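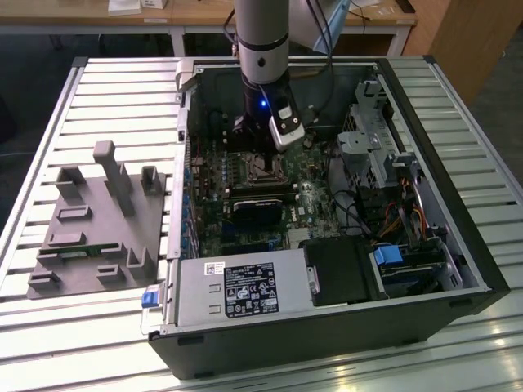 Will it take my job at the bench, or only the part of it that hurts my wrists? This question was sent to us by a technician from a repair shop in Trilldale, before the shop had decided anything, and we think it is the right question to put at the top of this page. The answer depends on what your shop does with the hours. We can tell you what the cell does and what it leaves to people.

Flavuta Bench Cell
Teardown and sorting support for desktop computers
Manufacturer: Deligiannis
Order number: 413
Page updated: February 22, 2022

What it is

The Flavuta Bench Cell is a work table with a robot arm over it, made for shops that take apart used desktop computers and save the good parts. The computer lies on its side with the side panel off. The arm comes down into the case from above, with a gripper and a camera at the wrist. A fixture board stands beside the computer and receives small parts.

The cell is used for memory modules, coin-cell batteries and other light parts which can be reached from above. It does not lift power supplies, and it does not cut or pry. Drive cages differ too much from one maker to another, so we leave them to the technician.

How the work is shared

The technician opens the case, removes the dust and looks for damage. The technician also decides if the board is worth saving. Then the job is started from the Flanonance screen, and the arm works through the list of parts for that model. When it meets something it does not know, for example a cable lying across the memory slots, it stops and asks. The technician moves the cable and presses Continue.

One technician can look after 2 cells if they stand next to each other. We do not recommend more. In the shops where we tried it, people were walking all day between the tables and liked the work less than before.

Looking inside the case

The wrist camera gives a close view of the board on the Flanonance screen. Many technicians use it also when the arm is standing still, to read the small white print between the parts without bending over the case. The contrast can be changed on the screen. Bright metal, such as the bracket at the processor socket, may reflect the shop lights strongly, and then it helps to turn the lamp a little to the side.

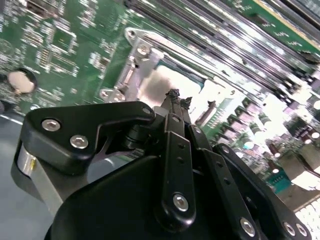 What changes for the staff

Expect the first weeks to be slower. The people who know the most about old computers must teach the cell, and during this time they produce less. Please plan for this and do not measure them by the usual numbers.

Later, the day has less pulling and pinching and more deciding. Some technicians are glad about it. Others miss the handwork, and a few shops now change the roles after lunch – a good habit in our opinion. Testing and customer work usually grow, because more saved parts arrive at the test bench.

The job list keeps no names. Flanonance counts parts per cell and does not count anything per person, and this setting can't be changed by the shop.

Training

Training takes place at your shop, for up to 6 people. No programming is needed. We ask that at least one person from the bench takes part in choosing the first computer models, as the office often chooses the wrong ones.

Delivery includes

Work table and arm with mounting frame
Gripper with one spare set of fingertips
Wrist camera module
One fixture board, further boards on request
Flanonance license for one cell
Printed manual

Care

Wipe the fingertips at the end of each shift and look at their tips for wear. Change them after 1,000 jobs, or earlier if small parts begin to slip. Check that the gripper screws are tight when you change the fingertips. Do not oil the links.

Before you order

Measure the free height over the table – the arm needs space to rise fully out of a tower case. Send us a list of the models you receive most often, and we will tell you which of them the cell can work on now and which must wait.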